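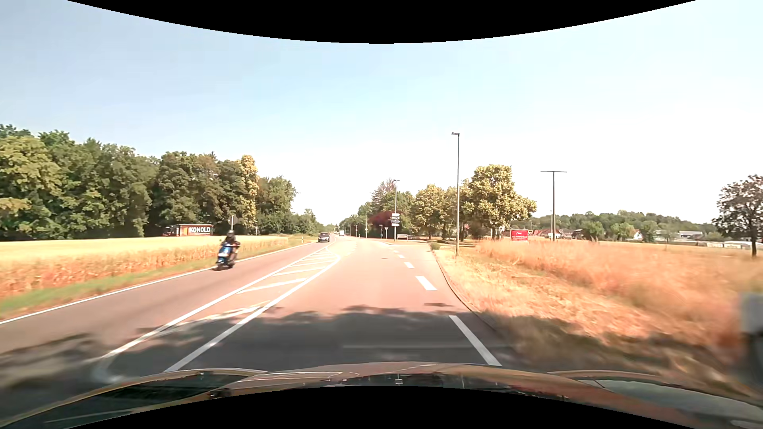
Holledeck workshop presents Fluna, a self-built driving assistant for older cars

September 18, 2019 - The members of the shared workshop Holledeck have today released the plans and the software of Fluna, a small automation kit for cars that left the factory without any assistance system. Everything can be downloaded free of charge.

Fluna was built during the evenings by a group of nine members. Work started in January, on a station wagon from 1996 that belongs to one of them. The kit watches the road through a wide-angle camera, finds the lane lines and gives a soft tone when the car comes too near to them. It does not steer and it does not brake. The driver remains responsible at every moment.

Country roads were the hardest part for the group. Striped areas between the two directions confused the first version, and so did the shadows of trees lying over the pavement. The present version was trained again with daytime recordings from such roads, where oncoming scooters and cars also have to be recognized.

"In the beginning, it took every big shadow for the end of the road," says Mebrat Jemal, who leads the build. "We have changed the brackets four times and the software much more often. Now I can drive to work with it and it is mostly quiet, as it should be."

The housing is made on the workshop's own printer. The control board, called Bivness, was designed by the members and measures 46 millimeters on its longer side. A first series of 100 boards is in preparation for people who do not wish to solder by themselves - the price will be announced later.

Holledeck invites other workshops to build the kit and to send back their corrections. An introduction to the assembly is given at the workshop every second Saturday. Registration is at the front desk.

Press contact: Mebrat Jemal, Holledeck shared workshop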